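## 3. Comparing the two grippers

We tested two grippers on the same arm, a KUKA, picking rods out of an open metal bin. Gripper A was the Handau two-finger model the lab already had. Gripper B was the Beltach, which has a longer stroke and softer pads. The controller program was the same for both except for the closing distance.

### 3.1 Method

Each run started with the rods tipped in by hand. A pick counted as good if the rod was lifted clear and put down in the tray. We gave each gripper 73 runs. The camera position stayed fixed, and lighting was left as it was in the room. All 1,190 pick attempts were logged to the Fadance spreadsheet.

### 3.2 Results

Most failed picks fell into two groups: rods against the back wall, where the finger touched the metal first, and rods lying close together. Gripper B dropped fewer rods but needed more room to open. It stopped on a force limit 17 times, against 6 for Gripper A. 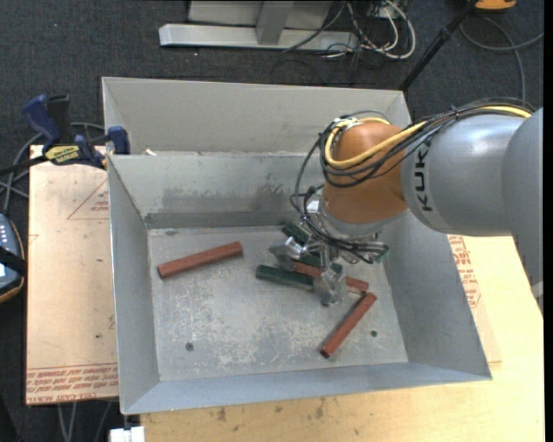
*Figure 4. Gripper over the bin with red-brown and green rods. One green rod is close to the back wall.*

### 3.3 Still to do

- Repeat the wall picks with the wrist tilted.
- Tie the cables closer to the wrist, as loose loops limit how far it can turn.
- Ask Hlongwane for a price on narrower fingers.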